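Everybody shopping for pipe wants to talk price per foot. Fine. But the pipe is the cheap part. Fittings and valves are where a job goes wrong, and that's where people save their pennies.

Case in point. A greenhouse line at Gavbridge, 300 feet of run, decent pipe, bargain ball valves. Two seats leaked by October. Replacing them meant cutting out solvent-welded joints, because whoever specced it left out the unions. Total repair: $1,392. Savings on the valves when they were bought: $50. Do the math.

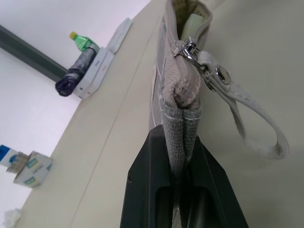
So put unions on both sides of every valve. Every one. Yes it adds up, yes the installer will grumble. Ingrid Lindqvist at Cosar told me she stopped quoting jobs without them, and lost a few customers over it. Good for her. I'd of done the same years ago if I had the nerve.

And the seals. Catalogs bury the seal material on the back page, if they list it at all. Adovard lists it right next to the size. Why can't the rest? A buyer picking a valve for bleach feed needs to know what the O-ring is made of before teh color of the handle.
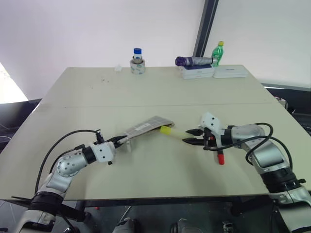 Some will say this is overkill for a garden line. Maybe. A hose bib and a drip loop, go ahead, buy the bargain bin. But anything under a slab, anything carrying chemicals, anything feeding a building people work in? Pay for the good valve. Leave room to get a wrench on it too.

Contact us | Copyright Gavbridge Trade Pages | Back to top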